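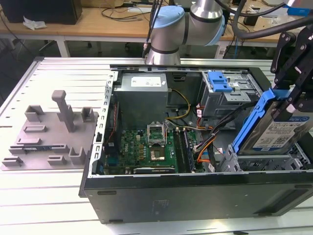
Elusum opens second silicon recycling line in Celthorpe

Elusum is delighted to share that its second recovery line for silicon metal will start up in Celthorpe this October, bringing 46 new jobs to a town that has been so very good to us over the years.

The line takes in the fine silicon dust left over from wafer sawing, which used to go to landfill, and melts it back into metal that aluminum foundries can use. Our first line, in Ziltthorpe, recovered 1,096 tons last year, and we couldn't be prouder of the crew there!

"We've talked about this for 8 years, mostly over coffee," said plant director Solange Conceição, "and I still smile every time I drive past the gate."

Press contact: Alun Bevan, Elusum press office, Ziltthorpe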